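Clamari Countertop Sealer, Quart Bottle

Item 664
In stock, ships within 2 days

If you have stone in your kitchen, you already know the little jump your heart gives when somebody sets down a glass of red wine and walks off to look at the garden. We have been selling sealers for a good long while now, and of all the bottles that have passed through the shop, the Clamari is the one we keep taking home ourselves. It goes on thin, it doesn't leave that sticky film you may remember from older products, and it smells faintly of oranges for an hour or so and then of nothing at all.

It is a water-based sealer that soaks down into the stone and slows up anything that would like to follow it in — oil, coffee, beet juice, the lemon you forgot under the cutting board. I say slows up on purpose. No sealer makes stone into glass, and a spill left overnight can still leave its mark, particularly on the paler kinds. What you get is time to find a cloth.

You can use it on granite, limestone, slate, soapstone (if you haven't oiled it) and most unglazed tile. On polished marble it will help with stains, but please understand that it can't stop lemon juice or vinegar from dulling the shine, as that is the acid working on the stone itself. We do get phone calls about this every spring, and I would so much prefer you hear it from us before you buy!

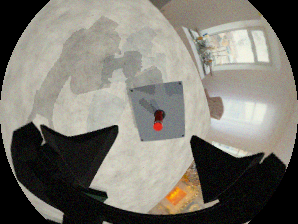
Lovisa Myklebust wrote to us after doing her whole kitchen and the bathroom shelf besides: "I was nervous about the gray stone, as the last sealer I tried turned it two shades darker and I never got used to it. I tested this one in the corner behind the bread box, waited a day, and couldn't find the spot again. One bottle did everything with a little left over. My only complaint is the cap, which is hard to open with wet hands."

She is quite right about the cap. It is a push-and-turn cap for the sake of households with small children, and it does want dry hands and a bit of muscle. The color result she had is the usual one, though very thirsty stone such as sandstone can come up slightly richer, a little like it looks after rain. Do try it somewhere hidden first.

How to put it on

Clear the counter and wash it with plain dish soap and warm water, then rinse well and let it dry overnight. Shake the bottle. Pour a small puddle on a folded cotton cloth and wipe it over the stone in overlapping strokes, working on a piece you can comfortably reach across. Leave it 27 minutes — set a timer, we always do — and then buff off whatever is still sitting on the surface with a second, dry cloth. If you let it dry on top it will haze. Should that happen, wet the haze with a little fresh sealer, give it a moment, and buff again.

Most counters are happy with one coat. Old or very open stone may want another the following day. Keep the counter dry until the next morning, and save the serious cooking for the day after that.

Not sure if you need it at all? Drip some water on the stone and go make yourself a cup of tea. Beads still standing when you come back mean your old seal is doing its job, and you can keep your money for now. A dark patch means it is time.

Details

Contents: one quart
Finish: natural, no added shine
Base: water
Store: above freezing, cap closed tight
Price: $29

Goes well with

The Breltico cotton cloths, sold in pairs, are what we use for both wiping and buffing. They wash up nicely, only leave out the fabric softener. For everyday cleaning we like Eskola stone soap, mild enough that it won't wear the seal down, and for an oil stain that has already gotten in, try the Ploseck poultice powder before you seal over it. Sealing on top of a stain tends to keep it there.

Unopened bottles can come back to us for a full refund. Questions about a particular stone are always welcome, and a small offcut in the mail helps us answer them.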